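November, late evening

Silent films again
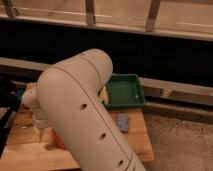
The rounded elbow of the arm, with its thin dark seams.

I came home from the cinema in Lalwood at half past ten and I am still too awake to sleep, so I write. Tonight was the second evening of the silent film series. I had promised myself that I would go to all of them, and already I missed the first one with a cold.

The film was called Prultach, after the village where it happens. I had read in the leaflet that it is a comedy. It is a comedy for the first half hour. Then the miller loses his mill, the daughter goes away on a cart, and from there I did not hear anybody laugh. I do not complain, I liked it more when it became sad, but I would like to know who writes these leaflets and whether they watch until the end.

It lasts 138 minutes, and there was no interval. My knees noticed it. The seats in the Lalwood are the old ones with the hard edge, and I should have taken the small cushion as I did last winter.

What I want to remember is the scene at the ferry. The daughter stands on one side of the river and the father on the other side, and the film does not show us their faces for a very long time. We only see the water and the rope. Then comes a title card with four words on it, "The ferry is gone", and after it her face, very near. I had to look for my handkerchief. In a sound film they would be shouting across the river, and there would be violins.

There were violins tonight too, in a way. The music was live, a piano and one violin, and in the beginning I found the violin too strong. It told me always what I must feel. After the ferry they played more softly, or perhaps I had got used to it. The piano was very good all the time. In the wedding dance it was a little faster than the dancers, and then it waited for them.

The copy comes from the archive in Kütt. Before the film there was a short speech about it. One reel was missing for many years, and the part they found is in poor condition, with white spots like snow and a brown stain in the corner. About 9 minutes are still lost. They put in a text which tells what happened - a fire in the barn and a quarrel between the brothers. I imagined the fire so well that now I almost believe I saw it.

I counted the audience while the lights were still on, a bad habit of mine. We were 11. In the big hall they were showing the new one with the racing cars, and through the wall we could hear the engines, always in the quiet moments. During the ferry there was none, thank God.

On the tram back I tried to decide if I liked Prultach more than Tarkden, which I saw last spring in the same hall. Tarkden is better made, I think. Every picture in it is beautiful and you can see that the director knew it. But I cannot tell any more what happens in it, only that there was a staircase and much fog. From Prultach I will keep the rope.

I must look in the library if they have something about the actress. Her name was on the leaflet, and I left the leaflet on the seat.

Next one is in two weeks, at seven. Take the cushion. Eat something before.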